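On Labelling a Household Archive

I have been asked more than once to set down how the papers in my late uncle's house were put in order. The work began in November and is now largely complete. What follows is a record of the method adopted and of the points on which I would proceed differently.

The collection consisted of letters, receipts, photographs and parish notices, kept by Hubert Tokarz over the greater part of his adult life. A full listing gave 1,356 separate items. The oldest is a receipt from Grimshaw, the ironmonger in the high street, for hinges and a coal scuttle. The most recent is a seed order that was never posted.

Order of Arrangement

It was decided at the outset that the papers should be kept in the groups in which they were found. My uncle had his own system, and although it was not written down, its outline became clear within a few evenings. Letters were held by sender. Bills were held by room of the house, so that the kitchen had its own bundle and the back bedroom another. Re-sorting by date would have produced a tidier result and destroyed most of what the bundles had to tell.

An exception was made for the photographs. These had been placed loose in 3 biscuit tins and no order could be found in them. They have been arranged by place where the place is known. A large group is marked "Ponov" in pencil on the back, and these have been kept together, although members of the family do not agree on whether Ponov was a village or the name of a farm.

Materials

Folders were bought in a pack of 400, which was more than required. The remainder has been offered to relations with papers of their own. Boxes were obtained from Fesine, a small stationer whose lids fit well and whose delivery was prompt. I regret having first tried a cheaper box, the sides of which bowed as soon as a second was placed on top.

All writing on folders was done in soft pencil. Ink was not permitted at the table, and neither was tea, a rule which my sister considered excessive and observed with reluctance.

Tape was confined to the outer wrappers and box labels. It should on no account be applied to a letter or photograph, however small the tear. Several of my uncle's own repairs have turned brown and taken the lettering with them.

Labelling the Boxes

Each label carries the group name, the box number and the first and last folder held inside. The steps were as follows.

1. Write the label in full and check it against the list before fixing it.

2. Cut the tape to length before the label is placed on the box, and press it down from the centre outwards.

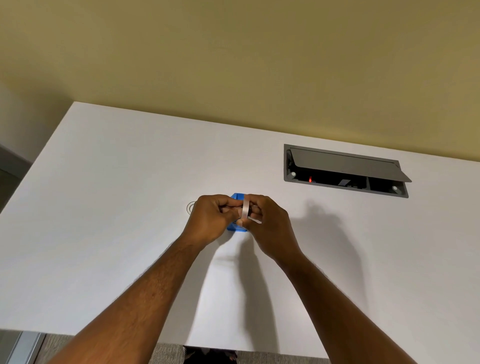
3. Enter the box number in the list on the same evening.

Access and Loans

The boxes are kept in the upstairs cupboard, away from the outside wall. Members of the family may consult them by arrangement. Loans are limited to 45 days and are recorded in a notebook kept on the top shelf. One bundle, concerning the Anateo boarding house and its unpaid gas bill, is presently with a cousin and is overdue.

Corrections to the list, and any information regarding Ponov, will be received with thanks.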